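Two arms or one? Our budget for the Felville bench is finally settled
17 Feb 2023

Well, we got there! After a whole winter of spreadsheets (and one very long phone call about shipping crates), the plan for the new bench at Felville is signed off, and I promised I'd write up where we landed for everyone who has been asking.

The short version is that we're buying two arms. The long version is that we nearly bought one, and for a couple of weeks in there I was the person arguing for one, so I have some crow to eat.

What we're buying

The order goes to Vulleo, who sent the best quote of the ones we got back and also answered emails the same day, which I have come to value more than I used to. It covers two matching arms, two parallel grippers, the table mounts and a year of support. The controllers come in the same crate. The table itself is coming out of the Skakdale shop, which saves us a bit and means we can get the bolt pattern exactly how we want it.

We've set aside 3250 dollars for the small stuff, and I fought hard for that line. Last time we bought equipment the small stuff was a rounding error on the quote, and then we spent all spring begging for fingertips, trays and cable ties. Cable ties! This time there's a proper pot of money with its own code, and you can draw on it without filling out the long form.

Why two

The job at Felville is small parts coming out of a tray, and there are 281 different ones on the current list. With one arm we could do most of the list, slowly. The trouble is the parts that need to be handed over or turned around, and there are 40 of those. My idea was to build a little fixture for each group and let a single arm set the part down and pick it up again. I priced it out, and the fixtures alone ate most of what we'd save on the second arm – plus somebody would have to swap them in and out all day long.

So, two arms. I've stopped sulking.

The other thing that swung it was floor space. I had it in my head that two arms meant a second table, and the Felville room really doesn't have the space unless we move the shelving (please don't ask me to move the shelving again). Both of them fit on one wide table if the bases go along the back, and that leaves the front side open for a person to reach in and change trays.

Trying it in simulation first

We didn't want to sign for anything on the strength of a floor plan, so before the order went out we had the bench built in simulation and spent a good while just shoving things around in it. This was cheap, it was kind of fun, and I'd do it again for any purchase bigger than a drill press. You get to find out about reach and elbow room while it's still free to change your mind. I was mostly watching the left arm at the turquoise tray, where its elbow comes out over the back corner while the gripper is down inside with a little pink part. I want plenty of clearance on that side when we place the real table, and I've marked it on the drawing.
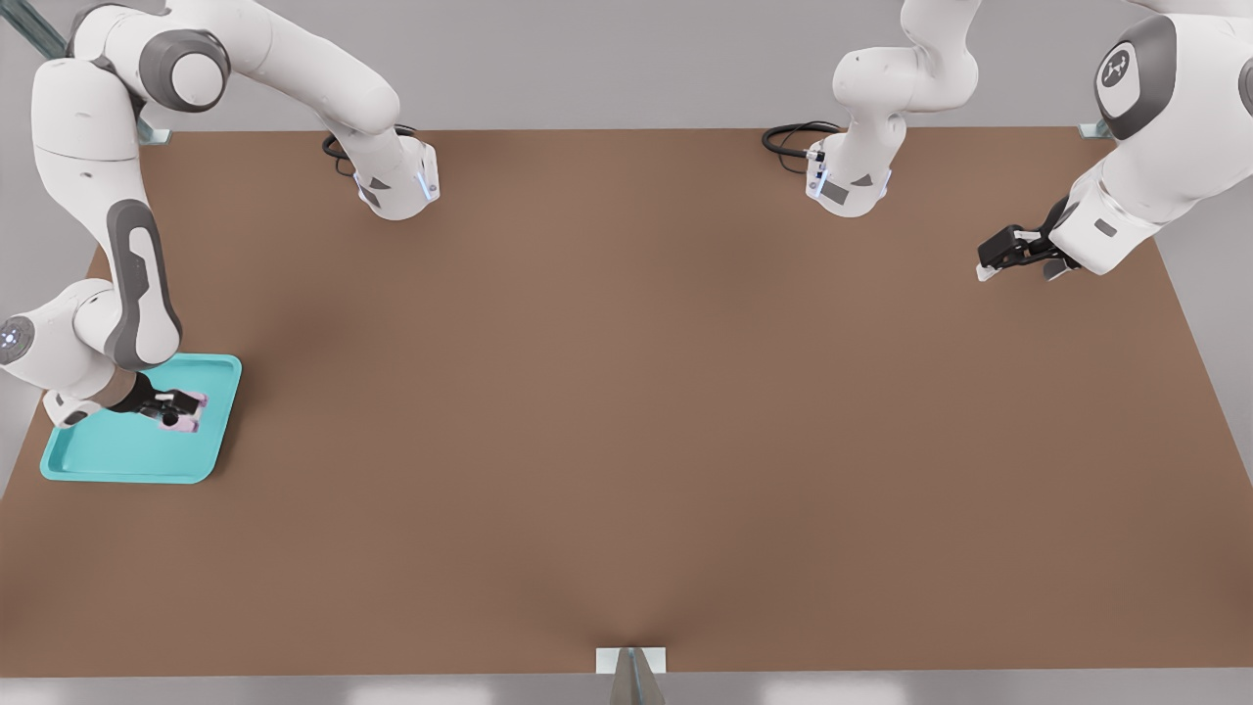 What happens next

The Vulleo order is in, and the support year starts on delivery, so there's no clock running on us yet. Skakdale will cut the tabletop once we send over the final drawing. I'm still waiting on one answer about power at the back wall, and then that's ready to go.

Training is booked through Liew, and it's already paid for, so please use it! There's room for everyone who works on the Felville bench, and you don't need to have touched a robot before. If you'd like a spot, put your name on the sheet by the door or send me a note.

We also kept 300 dollars back for extra trays. If your parts don't sit nicely in the ones we have, bring me a handful and we'll pick a size together. I'd like to get that order in early, as the last batch took forever.

The budget gets looked at again in October. If you think there's something we've missed – a spare gripper, better lighting, a stool that doesn't wobble – tell me well before then and I'll add it to the list.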